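Workshop Tips: Handling Artificial Flowers with Two Arms

Notes for members of the Clendia student robotics club. Last revised Friday, April 22, 2022.

These tips cover the flower-arranging task set for the Irkier student challenge. They assume you have completed the bench induction and can start, home and stop both arms without help. Wiring and software installation are dealt with in the Hosach bench manual.

Preparing the table

Wipe the table with a damp microfibre cloth and dry it fully. Fabric petals shed fibres, and the fibres collect around the finger pivots. Do not use spray polish. It leaves a film that lets stems slide when the fingers close.

Use a matte white surface if you have a choice. Dark green leaves separate well from it under ordinary ceiling lights. Pale petals do not, and may need a side lamp set low. Move the lamp until the petals throw a soft shadow on one side.

Mark the home positions of trays and vases with painter's tape. Masking tape leaves residue after a few days.

Preparing the stems

Cheap artificial flowers are sold with the stems bent double to fit the carton. Straighten them by hand before the session. Warm water from the tap softens the plastic enough for most stems; hold them straight while they cool. Dry them before they go anywhere near the arms.

Check the cut end of every stem. Where the wire core projects past the plastic, trim it with side cutters and file the burr. A projecting wire will score the finger pads and catch on perforated trays.

Leaves that push onto a stem with a small collar come off easily. For practice, leave them loose and treat them as separate parts. For a scored run, check the challenge sheet first. Gluing is allowed for some parts and not for others.

Sort stems by thickness. A grip setting that holds a thick green stem firmly will often let a thin one rotate.

Grip and approach

Approach a stem lying flat with the fingers either side of it and the tips just clear of the table. Close slowly. If the tips touch the surface, the arm will push the stem sideways before it grips.

Pick a leaf sprig by its stem, close to the lowest leaf. Picking by a leaf bends the sprig and changes its angle in the vase.

For tapered fingers, a short sleeve of heat-shrink tubing improves hold on smooth plastic. Replace it when it turns shiny. Double-sided tape is not a substitute; it holds the stem after the fingers open.

The Baidoo controller accepts closing force as a plain number. Start at 2,000 for single stems and go no higher than 3,000. Above that the plastic creases, and a creased stem will fold at the same place every time afterwards. Write the value you used in the log.

Working with 2 arms

Decide before the run which arm holds and which arm moves. Changing roles partway through is the usual cause of a finger collision.

Keep the wrists at different heights when both grippers are near the middle of the table. The holding arm should be the lower of the two.

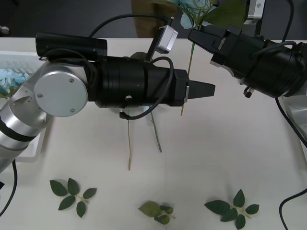
Leave slack in every cable that crosses a joint. Turn the wrist by hand through its full travel with the power off, and watch the loop at both ends of the movement. A loop that goes tight will pull at the connector. A loop that is too large will sweep parts off the table. Tie it back with hook-and-loop strap, which can be adjusted later. Do not use zip ties on camera cables.

Space the parts so that a finger can fit between neighbours. Leaves spread wider than they look once a stem is rolled, so allow for the full circle.

Recording a run

Reset the parts to the same starting layout or deliberately vary it, and note which. A drifting layout makes later comparison difficult. The club set for last December holds 198 runs, and the ones without a layout note could not be used.

Stop the recording before reaching in to fix a dropped part. Start a new run afterwards.

Cleaning up

Brush the pivots with a dry paintbrush. Do not blow them out with compressed air, as it drives fibres further in.

Stand flowers upright in a deep jar. Leaf sprigs can lie flat in a drawer with nothing on top of them. Flattened sprigs recover partly with a hair dryer on low, kept moving.

Park both arms, switch off at the controller, then at the wall. Return the side cutters to the Hosach cabinet and sign the sheet.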